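Le coin du linge

En décembre, avec les bottes mouillées et les goûters qui débordent, les serviettes défilent à la maison de quartier Gonon, et l'armoire du couloir commence à ressembler à un terrier ! Colette Besnard, qui plie plus vite que son ombre, nous a donc rappelé sa méthode, et je vous la livre telle que je l'ai notée (entre deux tasses de tisane, pardonnez les raccourcis).

On étale la serviette bien à plat, on lisse avec la paume, puis on rabat en trois dans la longueur avant de replier en deux. Pour celles qui ont un galon, on prend par la bordure et on tire tout doucement, le tissu suit sans faire de bosse. Le galon se range toujours vers l'extérieur, c'est plus joli et on les reconnaît d'un coup d'œil.

Nous avons désormais près de 100 serviettes à tenir en ordre, alors si vous avez une petite heure un matin, venez plier avec nous, il y aura du café et sans doute un reste de brioche.

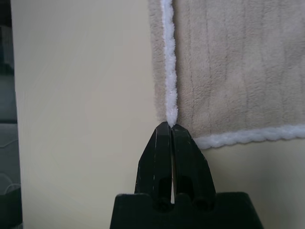

Serviette beige à galon blanc tressé, prise par la bordure.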